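비닐봉투를 우습게 보지 말자

로봇 학습용 시연 데이터를 모으는 일을 하다 보면 가장 자주 받는 질문이 몇 건이나 모았느냐는 것이다. 우리 Goslow 팀도 한동안 그 숫자로 회의를 시작했다. 첫 목표는 2000건이었고 기한 안에 채웠다. 그런데 그 데이터로 학습한 모델은 비닐봉투 앞에서 자꾸 멈췄다. 나는 건수 중심의 수집 계획을 바꿔야 한다고 생각한다.
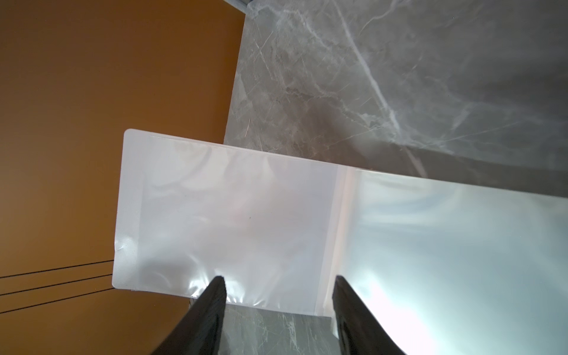
최종 수정: 12월, 오후 4시

비닐은 다루기 까다로운 물건이다. 빛을 반사하고, 손가락이 닿으면 모양이 바뀌고, 투명한 부분은 뒤의 바닥과 섞여 보인다. 상자나 큐브는 시연 22건이면 쓸 만한 동작이 나오는 경우가 있었지만 봉투는 그렇지 않았다. 그런데도 수집 계획표에는 두 물건이 같은 분량으로 잡혀 있었다. 작업자는 하루 할당량을 채워야 하니 쉬운 배치를 고르게 된다. 봉투를 펴서 반듯하게 놓고 시작하는 식이다. 이런 시연이 쌓이면 모델은 반듯한 봉투만 배운다.

실패한 시연을 지우는 관행도 문제다. 우리가 쓰던 Floltance 검수 절차에서는 한 번 놓쳤다가 다시 잡은 기록을 불량으로 분류했다. 나중에 불량 폴더를 열어 보니 57건이 다시 잡기에 성공한 기록이었다. 모델에게 가장 필요한 것이 그 안에 있었다. 사람도 얇은 물건을 집을 때는 한두 번 헛손질을 한다. 그 과정을 잘라 내면 로봇은 첫 시도가 빗나간 다음에 무엇을 해야 하는지 배울 데가 없다.

양팔 작업은 더하다. 두 팔이 가까이에서 움직일 때는 어느 쪽이 먼저 들어가고 어느 쪽이 기다리는지가 중요한데, 작업자마다 순서가 다르다. 순서를 정해 주면 데이터는 깔끔해지지만 배치가 조금만 달라져도 쓸모가 줄어든다. 나는 순서를 강제하지 말고 작업자가 택한 순서를 기록에 남기는 편이 낫다고 본다.
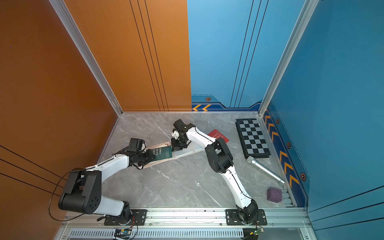

물건을 여러 개 늘어놓고 수집하면 학습이 더 어려워지지 않나?
초기에는 성공률이 떨어진다. 그래도 실제 작업대에는 관계없는 물건이 늘 있으므로 처음부터 섞어서 모으는 것이 좋다.

반론도 안다. 어려운 배치만 고르면 시간이 오래 걸리고 비용이 는다. Harju 쪽 담당 부서는 같은 예산이면 건수가 많은 편이 안전하다고 주장했다. 틀린 말은 아니다. 다만 그 계산에는 재수집 비용이 빠져 있다. 우리는 봉투 작업을 처음부터 다시 모았고, 그때 든 시간이 첫 수집보다 길었다.

지금은 작업마다 시작 배치를 5가지로 나누고 각각을 따로 센다. 구겨진 것, 입구가 벌어진 것, 안에 내용물이 든 것도 포함한다.

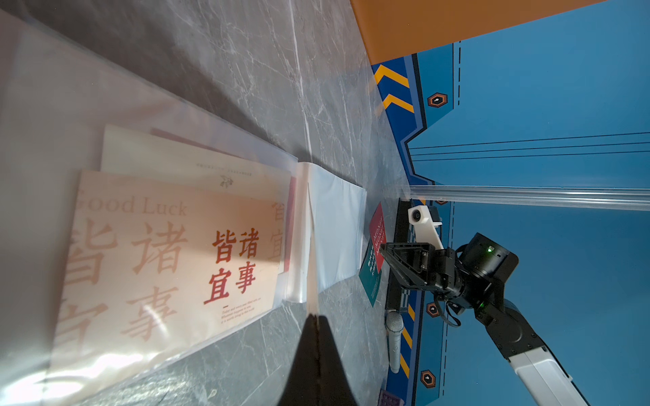 배치를 나눈 뒤로 하루 수집량은 줄었다. 대신 어느 배치가 부족한지 바로 보이고, 작업자에게 무엇을 더 모아 달라고 할지도 분명해졌다. Londano 현장에도 같은 방식을 제안해 두었다. 그쪽은 아직 총건수로 보고를 받는다. 적어도 보고서 표에 배치별 칸 하나는 추가해 주었으면 한다.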